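From: Pei-shan Yen
To: flernthorpe-families list
Subject: Re: [flernthorpe-families] Anything planned for awareness month?
Time: 7:40 pm

Hello everyone, and a big welcome to the families who joined over the summer!

Rosalind wrote earlier:

> Is the group doing anything for awareness month this September? Our
> son was diagnosed with hereditary angioedema in the spring and
> his school had never heard of it. Neither had our first ER doctor,
> who gave him antihistamines and told us to wait. I'd love to help
> but I have a toddler at home, so it would need to be something I
> can do from the kitchen table. Also, is there a handout for
> teachers? I don't want to write my own and get it wrong.

Yes, yes, and yes! I'm so glad you asked, because we have more going on this year than we've ever had and I've been dying to tell people.

First, the handout. It's a single sheet, front and back, and it covers what a swelling attack can look like, why throat swelling is always an emergency, and why the usual allergy medicines don't treat HAE. There is a blank box for your child's own plan, which your specialist should fill in with you. Please don't copy another family's plan into it, even if the kids are on the same medicine. I have 100 printed copies in my hallway right now and I'll mail them to anyone who sends me an address.

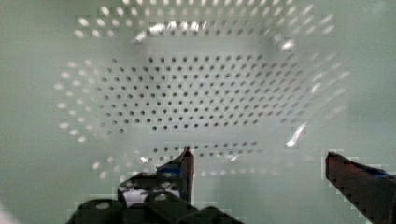
The school nurse in our district asked for the sheet in Spanish too, and two parents on this list are working on it. If you can proofread Spanish, please write to me off-list. It's short and you'd be doing us a huge favor.

Second, the family afternoon at the Skuncombe community center. Last year we had 70 people, counting babies, and I still get emails about it. A nurse from the infusion clinic is coming to talk about practicing self-injection at home, and there will be plenty of time for questions. The teens asked for a room of their own with no parents in it, and they're getting one. Doors open at 2 pm. The upstairs hall has an elevator this year!

Lunch is potluck again. Please put a card next to your dish with the ingredients on it, as several of our families are also dealing with celiac or real food allergies on top of everything else. Little ones will have the play corner along the back wall.
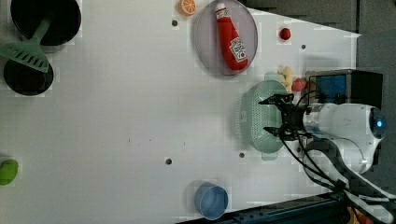 Toy pans, a green spatula and the ketchup bottle

Third, the story project, and Rosalind, I think this one is made for you. We're collecting short pieces about getting diagnosed: how long it took, what you were told along the way, who finally put it together. Mine took eight years and one appendix that I probably could have kept, and I've met so many of you with a version of that same story. A page is plenty. First names only if you like, or no name at all. Your son gets a say too if he's old enough to have an opinion on it (mine had many).

The pieces will go up on the Bíró page on our website, one at a time through the month, and we'll read a few out loud at Skuncombe. If writing isn't your thing, call me and talk, and I'll type.

A few things you can do from the kitchen table, toddler permitting:

1. Ask your child's school nurse if they'd take a handout. Most say yes right away, and a short email is enough.

2. Check the dates on your rescue medicine and on your emergency letter. I do ours every September so I don't forget. If the letter still names a doctor who has moved on, ask the clinic for a new one.

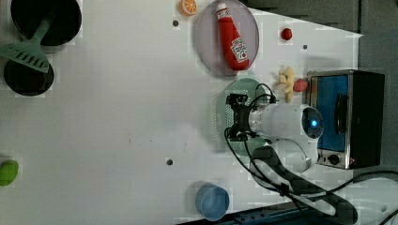
3. Join the Vuvik call. It's our online evening chat, it starts at 8 pm, and cameras are optional. I've had people folding laundry, nursing a baby and eating cereal. Newly diagnosed families are especially welcome, and you can just listen.

4. Write to your local library and ask about a display shelf. Flernthorpe library gave us the one by the front door last year, and a woman came to our next meeting because she'd seen her own symptoms on the poster. That still gives me goosebumps.

I can reimburse postage up to $3 per envelope if you're mailing handouts yourself, so keep the receipt.

Rosalind, I'll put a packet in the mail for you tomorrow. And please tell your son there are lots of kids here who know exactly what a bad belly attack is like. He'd be very welcome in the teen room when he's ready.

Reply to the whole list if you're coming to Skuncombe and tell me how many chairs you need.

Warmly,
Pei-shan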